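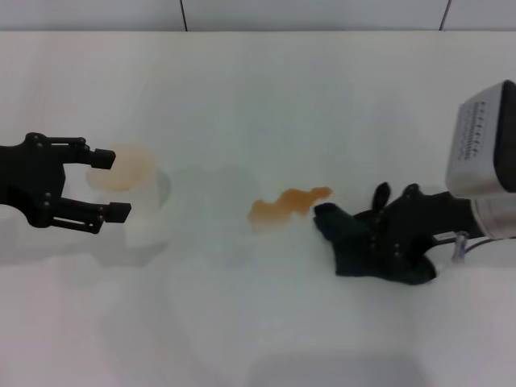
Spill (household)

A spill is a liquid that has left its cup or bottle and lies on a table, floor or other surface. On a smooth table it usually makes a shape with wavy edges, often wide at one end and narrow at the other. A coloured drink can look darker on the table than in a cup.

Cleaning

Small spills are taken up with a cloth, from the edge towards the middle. A dry cloth comes first, then a damp one. Sugary drinks become sticky when they dry - the Clena household guide advises wiping these 2 times.

See also: Dishcloth, Stain, Tabletop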